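Laltar House Orientation Service - Client Support
Ticket 756
Subject: Entrance direction in report does not agree with reading taken at the house
Property: single-family residence, Skedwood
Opened by: Elfriede Böttcher (homeowner)
Assigned to: Wiesława Zalewska
Opened: 2023-08-29
Priority: Normal
Status: Closed

Request as received

The orientation report for my house states that the front entrance faces 319 degrees and places it in the northwest sector. I stood in the open doorway with the Melik handheld compass supplied with the survey kit, and it showed 300 degrees, which the chart in your own booklet places in west-northwest. The advice for the two sectors is different, both for the entrance and for the position of the study. We are to confirm the interior wall layout with our builder in September. Please tell me which reading is correct and whether the report must be replaced.

First response - Wiesława Zalewska

Thank you for your request. Your report was prepared from the site plan submitted with the application, and the entrance bearing was taken from the north arrow on that plan. A difference between a plan bearing and a handheld reading may come from one of the following:

1. The north arrow on the plan was drawn to a different north from the one used in the booklet.
2. The handheld reading was affected by metal close to the compass.
3. The compass was aligned with the door leaf and the door was partly open.

Please send the name of the firm that drew the plan and repeat the reading as follows. Stand outside on the front walk, well clear of the door, the mailbox and any parked vehicle. Hold the compass level at chest height with your back to the house, square to the front wall. Remove keys and phones from your pockets. Write down the number, then repeat it at two other places along the walk.

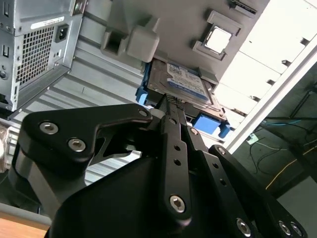 Desktop tower with its interior open

Client reply - Elfriede Böttcher

The plan was drawn by Hollmann. I took the readings as instructed. All three places along the walk gave 319 degrees. When I returned to the doorway and held the compass beside the frame, it again gave 300. The frame was replaced last year, and the invoice lists a steel lintel and steel side posts. I also took a reading from the middle of the back lawn, looking straight out from the kitchen window, because the report gives 169 degrees for that window and I wished to be sure of it.

Internal note - Wiesława Zalewska to Declan Goodall

Outdoor readings agree with the report. The doorway reading appears to be affected by the steel frame. Before I answer, please confirm with Hollmann which north was used. The kitchen window at 169 is only just inside the south sector, so a small correction would move it to south-southeast and change the advice on the stove and the morning room. The client's lawn reading was not included in her message and I have asked for it.

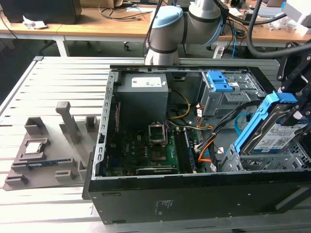
Review - Declan Goodall

Hollmann has confirmed that the north arrow was set to magnetic north at the time of drawing. The sector chart in the booklet also uses magnetic north, and no correction is required between the two. The client has since supplied the lawn reading, which is 169 degrees.

I compared both bearings with the plan and found no error in the sector assignments. One fault was found in the printed report: page four labels the entrance bearing as "true north," while the table on page five labels it "magnetic." The first label is wrong. The number itself is correct on both pages.

Resolution

The entrance remains in the northwest sector at 319 degrees, and the kitchen window remains in the south sector at 169 degrees. The recommendations for the study, the stove and the morning room stand as issued. A corrected page four has been sent to the client by mail and posted to her account. The original page should be discarded.

The client was advised to disregard readings taken within the doorway. Should the builder alter the angle of the kitchen wall, the window bearing must be taken again before the sector advice is relied upon - a new request may be opened for this and should refer to this ticket.

Follow-up action

Waltraud Gerlach has been asked to add a notice on steel door frames to the kit instructions, next to the existing notice on radiators. The template for page four has been passed to Zdeňka Sýkora for correction, and reports issued from the same template are to be checked for the wrong label.

Client confirmation

Corrected page received. I have given the builder a copy. The ticket may be closed. - E. Böttcher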